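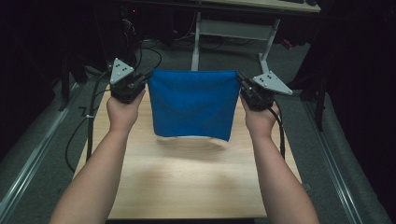

A blue cloth held up by its top corners above a wooden table.

Otis Marchetti folds for a living, or at least for a good part of it. He runs the linen room at Helloreck, a laundry service that handles small restaurants, two yoga studios and a dental office. On a busy morning in September he had 300 napkins and hand cloths to get through before lunch, and he talked while he worked.

He starts every cloth the same way, by picking up two corners and letting it hang. "You hold it up and you wait a second," he said. "The top edge should be straight between your hands. The bottom can do what it wants. If you put it down before it stops swinging, you end up chasing the corners around the table."

Most people, he said, begin by throwing the cloth flat on the table and smoothing it with their palms. He doesn't mind that for tablecloths. For anything the size of a dish towel he thinks it takes too long.

"The table is for the second half of the job. The first fold I do in the air. Bring the corners together, run a finger down the side, then lay it down."

He learned this from Fulvio Mazza, who had the linen room before him and stayed in it for 30 years. Mazza is retired now but still comes in when the big hotel order is due. Asked what he taught Marchetti, he had to think about it.

"Keep the hem down," Mazza said. "If the hem is at the bottom when you pick it up, it'll be in the same place on every piece in the pile. Then the pile doesn't lean. I told him that his first day and he forgot it by the afternoon."

Marchetti agreed that he had forgotten it. His first pile of 92 napkins slid off the shelf overnight and had to be done again.

The two of them disagree about tables. Mazza used a padded one with a cotton cover and says cloth stays where you put it on padding. Marchetti prefers plain wood. He likes to be able to slide a folded stack across to make room, and he wipes the top down at the start of each shift. Neither wants anything else sitting on it. "No coffee, no clipboard, no tape," Marchetti said. "I'm strict about that. Somebody put a pen down once and we got ink on a whole set."

They also disagree about thirds. Mazza folds a hand cloth in half and then in half again, always. Marchetti folds in half and then in thirds when the customer has narrow shelves, as the dental office does. Mazza calls this fussy.

For people folding at home, Marchetti's advice was short. Fold soon after the dryer stops. Do all of one size before starting the next. Pick the cloth up by the short side if your arms get tired.

"And do the corners first," he said, reaching for another one. "If the corners meet, I don't look at the rest of it."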